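Section 6. Comparing Grippers on the Two-Arm Bench
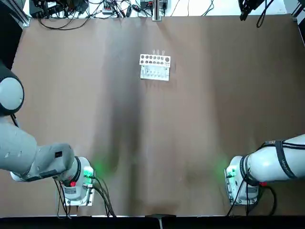
Figure 6-1. Bench at the start of a comparison run, tube rack at the far side, both arms at the near corners.

Read sections 4 and 5 first. This section assumes that the arms are powered, calibrated and talking to the controller, and that you have at least two grippers you want to choose between. It covers the tube-lifting test only. Box and bag tests are in section 7.

A word about data sheets before you start. Every gripper that has come across this bench arrived with a repeatability figure, and very few of those figures survived contact with a test tube. The number on the sheet was usually measured with a steel block, with the wrist pointing straight down, by someone who wanted it to be good. Use the sheet to check the bolt pattern and the supply voltage. Use the bench for everything else.

6.1 What you need

The grippers under test, with their own fingers. Do not swap fingers between brands unless that is what you are testing.
One rack and three test tubes.
The hex key set from the drawer kit.
A torque driver that reads in the range given by the gripper maker.
A printed copy of the run sheet (Appendix C).
Masking tape.

6.2 Preparing the table

1. Put both arms in the PARK pose and wait until they have stopped. Wait for the status light on each wrist to show steady green.

2. Smooth the brown covering from the center outward. Small wrinkles are acceptable. A fold under the rack is not, as it will tilt the tubes and you will blame the gripper for it.

3. Move everything else off the covering. The controller boxes and their cables stay on the strip behind it.

4. Set the rack near the far edge, midway between the arms, with the long side facing you. Mark its corners with small pieces of tape if you plan to compare more than one gripper in a session.

5. Stand the three tubes toward the right half of the rack. Use the same holes for every gripper.

6. Check the lighting from the head camera view. A soft shadow down the middle of the table is normal and the detector copes with it. A hard-edged shadow across the rack is a problem. Move the lamp, not the rack.

NOTE: The PARK pose leaves the rack well out in front of both wrists. This is deliberate. The long approach shows up cable drag and wrist sag that a short approach would hide. Earlier versions of this manual put the rack close in, and every gripper looked excellent.

6.3 Mounting a gripper

CAUTION: Press the stop button and confirm that the arm will not answer a jog command before you put your hands near the wrist. A green light tells you the controller is content. It does not tell you the arm will stay still.

1. Choose the arm. For a first comparison use the left arm only. Results from the two arms should not be mixed, whatever the controller maker says about matched pairs.

2. Inspect the mounting plate. Look for burrs and for screws standing proud of the plate. Tighten the corner screws evenly, in a cross pattern.

3. Offer up the gripper and start all of its bolts by hand before tightening any of them. The Pireck adapter has slotted holes and will happily go on a degree or two out of square. Line it up against the plate edge.

4. Route the gripper cable alongside the existing wrist cables, leaving enough slack for the wrist to turn fully both ways. Turn it by hand to check.

5. Enter the gripper mass and tool center point on the TOOL page. Weigh the gripper yourself, with its adapter and fingers on. The Aritcombe two-finger unit is listed at 374 grams, but that is without the adapter, a detail given in a footnote on a different page.

6. Release the stop and jog the arm slowly through its range. Watch the loops of cable at the near edge of the table. If they catch, go back to step 4.

CAUTION: Do not use the automatic payload estimate in place of step 5. It has given us two different answers for the same gripper in the same afternoon.

6.4 Running the test

1. Load the program TUBE_LIFT and set the speed to 14 percent.

2. Run one dry cycle with the tubes out of the rack. The fingers should close over each hole without touching the rack face.

3. Put the tubes back and run one cycle with your hand on the stop button.

4. If that cycle is clean, start the full run of 100 lifts. Stay with the bench. The program will not notice a dropped tube by itself, and it will carry on lifting air and scoring it as success if the gripper reports a closed state.

5. Mark each lift on the run sheet by eye as Clean, Touched (the tube brushed the hole on the way out or in), Slipped or Dropped. Do this even if the gripper has its own grip sensor. Write the sensor reading in the second column.

6. At the end of the run, park the arm, press the stop and check the mounting bolts again. Record any that have moved.

7. Change the gripper and repeat from 6.3. Do not change anything else. If you do find yourself changing the speed, the light or the tubes, start the whole comparison over.

NOTE: Some makers ask for a warm-up period before any measured run. Give it to them, and then give the same period to every other gripper on the list.

6.5 Reading the results

Compare the Dropped and Slipped columns first. A gripper with more than 2 drops in a full run is not ready for tubes, and there is little point in arguing about its Touched score.

Next, compare your marks with the sensor column. Where they disagree, believe your marks. The Anozie soft-finger gripper reported a good hold on every lift in our April run, including those where the tube was lying on the covering. The maker has since offered a firmware update. We have not repeated the run with it, so the entry in Appendix D stands for now.

Treat small differences with suspicion. A handful of Touched lifts either way can come from how the tubes were seated. To find out, remount the first gripper at the end of the session and run it again. If its second score differs from its first by as much as the gap between the two grippers, you have no result. Write that on the sheet and do not average the runs.

The combined score on the RESULTS page weights cycle time heavily and should be ignored for this test. The formula came with the controller and no one at Stolley could tell us where the weights came from.

6.6 Common faults

Fingers close beside the tube, always on the same side. The tool center point is wrong, or the adapter is out of square. Check the adapter first.

Fingers close beside the tube, in varying directions. Check the clamp on the camera post, then the detector settings. Replacing the camera has never fixed this on our bench.

First lifts clean, later lifts poor. Look for loosened bolts or a rack that has crept. Compare it with the tape marks.

Tube leaves the rack at an angle. The covering may be folded under the rack. If not, look at uneven finger wear.

Status light goes out or changes color during a run. Stop, note the lift number and see section 9. Do not restart from the middle of a run.

Gripper stops answering after a wrist turn. The connector is under tension. Reroute the cable with more slack and repeat the full jog in 6.3, step 6.

Send completed run sheets, including the bad ones, to Ademir Cordeiro for entry in Appendix D. Sheets without a measured gripper mass will be returned.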